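Dastora, the feeding arm: build gallery

Sanaa Erraji and Birthe Kárason, bench four, Zundale shared workshop

Welcome to the gallery! Dastora is our attempt at an arm that can pick up a spoonful of something, carry it across a table and offer it to whoever is sitting there. We began in October with one arm, a stack of second-hand spoons and no clear idea of how hard a spoon is to hold level. (Very hard. Wonderfully hard.) We're both evening builders with day jobs, so progress comes in bursts, and this page gets added to whenever one of us remembers.

If you've come over from the Grerard makers' list, hello! Most of what you asked us about is further down, including the spoon question.

The plan, in short

The whole movement breaks into four stages: dip, lift, carry, offer. Each has its own little program, and we can run any of them alone, a huge help when only one of them is misbehaving. Radu is our name for the bit of software that strings them together. It started life as a single evening's scribble and has now swallowed 479 lines, a good third of them comments from Birthe to Sanaa and back again.

We had more than 400 practice runs behind us with an empty spoon before we let ourselves add food. It sounds dull, and a few evenings were, but it meant that by the time we got to grains we trusted the path. The carry stage changed most. Our first version went in a straight line at one steady speed and then stopped dead, and anything in the spoon would have kept going. Now it eases in and eases out, and the last stretch before the face is the slowest part of the whole run.

Food days are the best days. Small grains are a proper test, much tougher than the mashed potato we'd been thinking of, and they show you every wobble. You also get to see exactly where things went wrong by reading the crumbs on the table afterwards — better than any log file, in Sanaa's opinion.
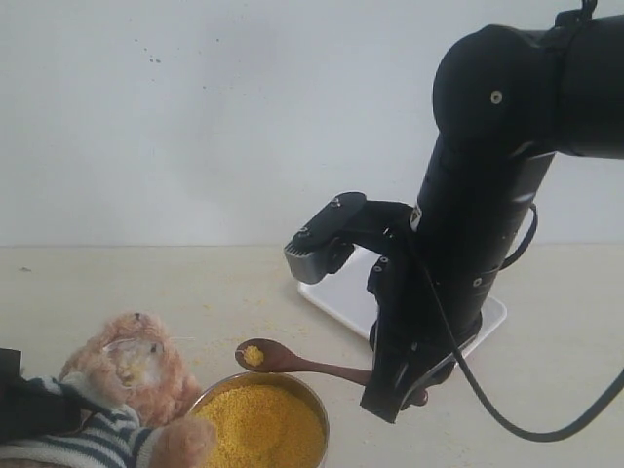
Spoon loaded and heading for the stripy jumper. Our diner has one paw on the bowl and a fair bit of supper on its muzzle already.

We're so fond of this stage! The spoon has to stay flat while the wrist is still turning, and watching it hover over the rim of the bowl with a little heap on board still makes us both hold our breath. A soft toy is a very good guest for this sort of work. It sits where you put it, it doesn't mind being missed, and fur shows you precisely where the spoon touched.

Notes on the spoon

Wood won. We tried metal first and it slid about in the fingers however we set the grip. The wooden one stays put, and the handle is long enough to keep the gripper well clear of the food. Its bowl is shallow, so it carries less per trip, and we've decided we like that: a small mouthful delivered is worth more to us than a big one on the floor.

We set the dip depth by trial and error. Too shallow and you come up with six grains, too deep and the spoon scrapes the bottom and twists. The current setting works best with a full bowl, and teaching Radu to cope as the level drops is high on the list.

Notes on the table

The arm and the bowl each have a marked spot, and we measure them in at the start of every session. Bowl centre to the middle of the arm's base is 445 mm. We wrote that number on the wall by the kettle after forgetting it twice. A full dip-to-offer run goes more smoothly if the bowl can't wander, so a damp cloth underneath is next on the list to try.

Sweep up as you go! Grains get everywhere, and bench three has been very patient with us.

Still to come

A gentler offer. At the moment the spoon arrives, waits and leaves on a timer, and we'd much prefer it to wait until it's been noticed. Birthe has sketched out a light touch sensor for the handle, and the parts drawer may already hold what we need.

A proper stop button, big and red, within reach of whoever is eating. We have one on the builder's side of the bench and want a second.

Thicker foods. Porridge has been requested by several people, and Sanaa has already picked out the bib.

We're usually at the bench from seven in the evening, so come and say hello if you're in the building. Bring an unusual spoon and we'll very likely try it.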